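The Patience of Small Knots

In a converted seed warehouse on the edge of Zasenbridge, a retired surgeon is teaching a machine to sew, one stitch at a time

By Agnes Boström

The first thing Borghild Lunde does when she comes in of a morning is take off her shoes. There is a pair of thick grey socks waiting for her under the console, darned at both heels (by her, and beautifully, as you would expect), and she says she can't feel the pedals properly through a sole. Then she adjusts the stool, puts her forehead to the viewer, slips her fingers into the two hand controls and goes quiet in a way that people who have worked with her for a while know not to interrupt.

I didn't know that, and I asked her whether she'd had a good journey in. She told me, very kindly and without moving her head, that she'd be with me after this one.

"This one" was a stitch. Or rather it was an example of a stitch, which in the upstairs room at Beler has come to mean something a little different. Every movement of her hands is copied by a pair of slim robotic arms standing a couple of metres away from her, and every movement of the arms is written down by a computer as it happens, along with what the camera sees. When she has finished, she taps a pedal, somebody gives the recording a name, and it joins the pile. One day, with luck and an awful lot more of them, the pile will be enough for the arms to tie a passable knot with nobody's hands in the controls at all.

I had come expecting something rather grand, I suppose. I'd read the same breathless things you have about robots and operating theatres, and had pictured a great white room with people in masks. What I found was a kettle, a whiteboard with most of a crossword copied out on it, a rack of computers that made the far end of the room pleasantly warm, and six people who talk about thread the way my grandfather talked about soil.

Beler is a small outfit. It was set up by Horácio Serrano and Trygve Blomqvist, who met when they were both writing software for packing machinery and both, by their own account, bored silly by boxes. Horácio is the talker of the two. He drew me a diagram on the back of a delivery note before I'd got my coat off, and went on adding to it for most of the day.

"With a box, you can write down what you want," he said. "Pick it up here, put it down there. You could tell a child. But ask Borghild to write down how she ties a knot and she'll give you a page, and it will be a very good page, and if you follow it you'll make a terrible knot."

Borghild, who had by then come up for air, agreed with this completely. She spent 22 years as a general surgeon and a good many more teaching younger ones, and she says the page was always the least useful part of it. Her students learned by watching and then by doing it badly for a long time. They learned how hard to pull by pulling too hard. She used to send them home with a length of thread and tell them to tie it to the handle of a kitchen drawer every evening until whoever they lived with complained.

So the people at Beler don't try to write the rules down. They collect examples, as many as they can get and as varied as they can make them, and let the learning system work through them, looking for whatever it is that ties what the camera sees to what the hands do next. Trygve, who looks after that side and is as sparing with words as his partner is free with them, compared it to learning an accent. You can't do it from one sentence.

On the day of my visit there were 859 finished examples on the main drive. I asked if that was a lot. Horácio said yes and Trygve said no, at very nearly the same moment, and they looked at each other with the fondness of people who have had that conversation before.

What counts as one example turns out to be a thorny matter. In the beginning they recorded whole rows of stitching from start to finish, but the recordings were long and hard to learn from, and a fumble in the middle muddied everything that came after. Now each one is a short, named piece of work: drive the needle, pull the thread through, make the first loop, make the second, draw it tight. The names are on a laminated card by the console. Someone has added "swear" in biro between the fourth and the fifth.

The practice pads are synthetic, bought in by the boxful from a supplier called Prundier, and they take a surprising amount of looking after. Gøran Lindqvist, who came to Beler from a theatre workshop where he made props, is in charge of them. He cuts the slits, sets the pads under the camera and fusses with the lamp. Left to itself, he told me, a team will make everything tidy and keep it that way, with the same slit in the same place under the same light, and then the machine learns to sew that slit and is quite lost when it meets another. So he slants them. He makes one longer than its neighbour. Some days he lets the edges of the pad drop off into darkness, and other days he floods the whole thing until Borghild grumbles about the glare.

He doesn't always clear up between stitches, either, and this was a proper argument for a while. Borghild likes a clean field. It was drummed into her at twenty-five and she has drummed it into others ever since. But Trygve wanted the snipped ends left lying about on some of the pads, so that the system would have to work out for itself which bit of black thread was the one that mattered. They settled it by taking turns. On Borghild's pads everything is swept away, and on Trygve's it stays where it falls, and each of them believes privately that theirs are the better recordings.

I spent a long while after lunch at the monitor, watching a pad from Trygve's half of the bargain. It's a strange, absorbing thing to see at that size. You forget the arms are arms. One of them came down from the right to worry at a tie on the middle slit while the other kept hold of the thread from below, and it had the look of two people folding a sheet.
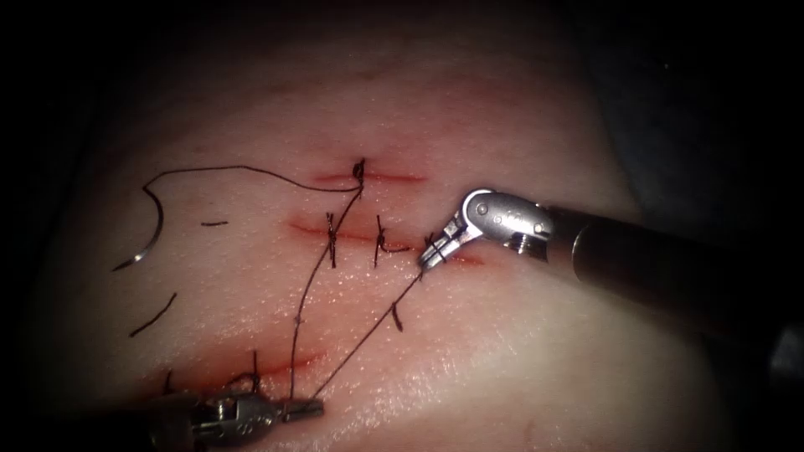 Work on the middle incision, with both strands held in the lower grasper and the needle resting at the left. Snipped ends have been left on the pad.

What you can't see on the monitor, and what Borghild minds most, is the pull. The controls give her no feeling of the thread at all. She has had to learn to judge by eye, from the way a strand straightens or how the surface puckers beside a knot, and she says it was like going deaf and taking up lip-reading at sixty-eight. She snapped a good deal of thread in those first weeks. "I was so cross," she said. "I went home and tied knots on the drawer handle, to be sure I still could."

Trygve was delighted, in his quiet fashion. The machine can't feel the thread either, you see, and if Borghild is forced to do everything by looking, then everything she knows must be somewhere in the picture for it to find. He explained this to her at the time. She tells me she did not find it much comfort.

They keep the failures, too. I'd assumed the snapped threads and dropped needles would be thrown away, but they go into a folder of their own, and the ones where she drops the needle and then manages to get hold of it again are treated like treasure. A learner that has only ever seen things go well has no idea what to do when they don't. For a while in March, Gøran was asking Borghild to fumble on purpose, and it didn't work at all. Her deliberate mistakes were far too elegant. In the end they brought in other people to sit at the console — Horácio's sister, the man who services the boiler, and a needlework teacher named Głowacki who was better than any of them by teatime.

I had a go myself, naturally. I won't dwell on it. I managed to get hold of the needle with the right hand and then, with what I felt was great delicacy, posted it straight off the edge of the pad. Gøran went in after it with tweezers. The recording has been kept and filed under my initials, and Horácio assures me that it is unlike anything else they've got.

And does it work, the thing they're all doing this for? A little, is the fair answer. Late in the afternoon Trygve let the system try by itself, and we all drew our chairs up. The arms started, stopped, seemed to think, and started again. They made the first loop rather well. They made the second more slowly, and caught the loose end on the 7th try, and then they drew the knot tight with a little sideways tug at the finish that made everyone in the room turn and look at Borghild.

It's her tug. She had never known she did it. Her old students apparently do it as well, and a few of them have since written to say so, one enclosing a film of her own hands at work on a cushion.

They are nowhere near a patient, and Horácio, for all his talking, is careful to say so. What he would like first is a helper for practice rooms, something that could hold the thread steady for a student who is learning alone, or show the same stitch over and over at whatever hour of the night the student happens to be awake and worrying. Borghild likes that idea. She remembers being that student.

By the time I'd found my scarf she was back on the stool with her socks on the pedals, and Gøran was setting out a fresh pad, one of the clean ones. I said goodbye to the back of her head. She lifted one finger from the controls, and over on the other side of the room, a moment later, so did the machine.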